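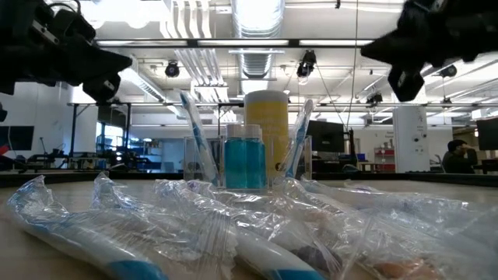 *Organizer task, both grippers clear of the items.*

**Left gripper stops with an overload fault on wrapped items**

Posted by jutthorpe_cell2

Our site operates a two-arm Merkero station that places toothbrushes and small bottles into a clear plastic organizer. The toothbrushes remain in their wrappers. Since May, the left gripper has repeatedly stopped with an overload fault while closing on a wrapped toothbrush. The right gripper has not faulted. After a reset, the left arm resumes its motion without a prompt, and an operator's hand was nearly struck on one occasion. We request advice on both matters.

---

**Rellau_support_desk**

Please address the restart first. A reset must clear the fault only; motion should require a separate start command. Remove the station from service until this has been tested 10 times without unexpected movement. Keep all persons outside the marked area during the test.

With power isolated, inspect the left fingertip and the cable loop for film caught in the joint. Our Sotiropoulos line logged 19 overload stops before a strip of wrapper was found behind the finger. Loose bags should be removed from the table before each run.

---

**mk_fieldnotes**

We had the same fault at 1,295 cycles. Lowering the closing force by 2 steps reduced it. I cannot comment on the restart.

---

**tooling_bench_4**

Replace the gripper. Ours was replaced and the fault did not return.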